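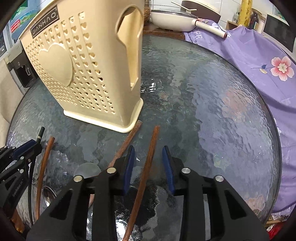 Avetberg Night Box for Hedgehogs

Let's get the awkward part over with. A hedgehog is a wild animal that has managed for a very long time without buying anything from us. It would like a hedge, some dead leaves and a gap under the fence. If you can offer all three, close this page and go and enjoy your garden.

Still with us? Then you probably have a patio, a tidy neighbour and a fence that goes right down to the soil, and the Avetberg was made with you in mind.

It's a plain box with a lid, a short entrance tunnel and an inner wall. The wall is there for cats, who will put an arm in up to the shoulder and feel about like somebody looking for the remote. With the wall in place they get nothing except a cold arm. Foxes lose interest sooner, though we have had one box returned with a note saying the fox slept on it for a week and seemed pleased.

The box weighs enough that a badger has to mean it. If a badger does mean it, we can't help you, and neither can anyone else who sells boxes.

What you get
Box, lid, tunnel and inner wall, flat-packed
Screws, plus one spare for the one that goes in the grass
Tunnel height: 155 mm
Assembly time: 15 minutes, or an evening if you don't read the sheet
No bedding. They bring their own and are fussy about it

Where to put it
Against a hedge or wall, in shade, with the entrance facing away from the north wind. Pile leaves on top and leave some nearby. Then go away. The commonest question we get is "why is mine empty?" and the commonest cause is a person lifting the lid every morning to see if it's empty.

Clean it once a year, in March if there is clearly no one at home. If there is someone at home, you have been outranked, and must wait.

Things we won't sell you
We used to be asked for a clear-sided version so that children could watch. There isn't one and there won't be. We also don't stock the Kendow, which has a painted front door and a chimney and is very popular with people who don't keep it outdoors. And please don't put an animal in the box yourself. A hedgehog out in daylight and looking wobbly needs a wildlife rescue, and quickly. It isn't house-hunting.

Monique Gaillard, who designed the box, has had one behind her shed for years. It houses a toad.

Delivery
Orders placed by 26th July go out from the current batch. After that there is a wait while we make more.

Reader comments

Hesen
Bought two. One has a hedgehog, the other has the cat's toy mouse and a very cross cat.

Patio Pete
Is the spare screw meant to be left over? I've got three.

M. Roussel
Lid is heavier than I expected, which I suppose is the idea. Droppings by the tunnel after ten days, never been so happy to see any.

Related items
Fence gap surround, square
Shallow water dish, heavy
Pond ramp, short
Leaf cage, 280 litres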